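2026-08-18

Water meter read at 0600: 376 on the dial, up 8 from yesterday. That is high for a day with no laundry and the garden line shut off. I closed the main at the street side, waited 20 minutes, and the needle held still. Opened it again with every tap in the house off, and the needle crept. So the loss is on my side of the meter, between the wall and the fixtures.

Went through the fixtures in order. Kitchen tap dry at the base. Bathroom sink dry. Put food coloring in the toilet tank and left it alone while I had breakfast. When I came back the bowl was faintly blue. The flapper is the Morar one I fitted when we moved in, and the rubber has gone stiff along the hinge side. It leaves a black smear on the thumb, which I take as a sign that the rubber is breaking down.

The hardware store in Stultetville had no Morar parts. They offered a Bhattacharjee flapper with an adjustable float, 141 on the shelf tag, which I took for a price until I saw it was the bin number. Bought one. The chain is longer than the old one and I had to take out several links before the handle would drop all the way back.

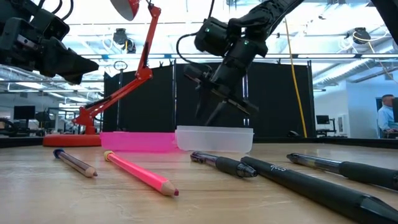 Does a slow flapper leak account for the whole rise? The toilet explains most of it, and the rest I put down to the valve under the water heater, which has a white crust on the stem.

Wiped the crust off with vinegar and a rag. Dried the stem and taped a square of paper towel under it. If the towel is marked by tomorrow I will repack the valve. I have the packing string but not the right wrench. The one I own is too wide to get behind the flue.

Second dye test after lunch, same coloring, longer wait. Bowl clear. Needle on the meter still moves a little, far less than this morning, and in short jumps with long rests between them. I don't know yet if that is the valve or the meter settling.

Letter from the utility in Tinditz came with the mail. Rates go up at the end of August - the base charge only, not the charge per unit. Filed it with the others.

Rain in the evening, enough to wet the path. Did not run the garden line. Next reading at 0600, then the paper towel, then the needle with the heater valve closed.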